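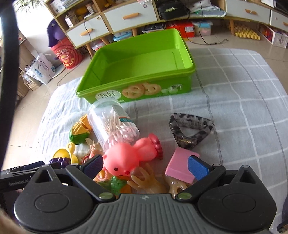

4.2 Loan periods and returns

Of the 938 loans recorded across the Wiltusholm and Bosska branches, 125 came back after the due date. Most late returns were board games and puzzles -- items a family tends to finish slowly. Extending the loan from 14 to 21 days cut reminders at Bosska but left Wiltusholm unchanged.

We use cookies to improve your reading experience. Accept | Settings

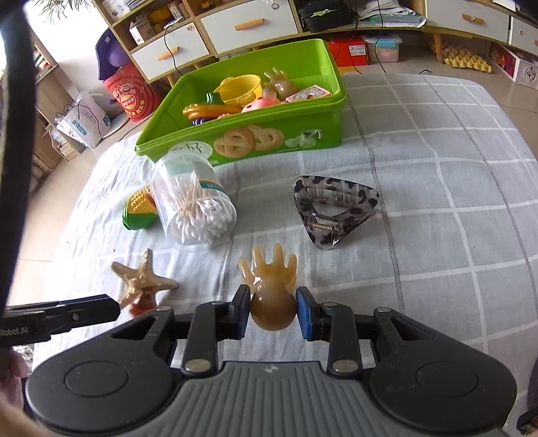

Mivholm, August 26, 2018

Branch staff were asked to review the draft figures. Levchenko noted that renewals made by phone had been entered as new loans, and the totals given here are corrected for this.

Figure 3. Toy corn cob held upright, green husk below and yellow kernels above.
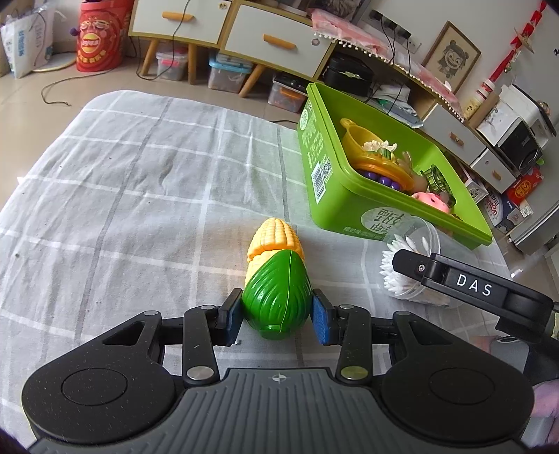
Renewals were then matched to household cards, following Marchuk. Households with one card renewed more often than those with several.

3 shares | 0 comments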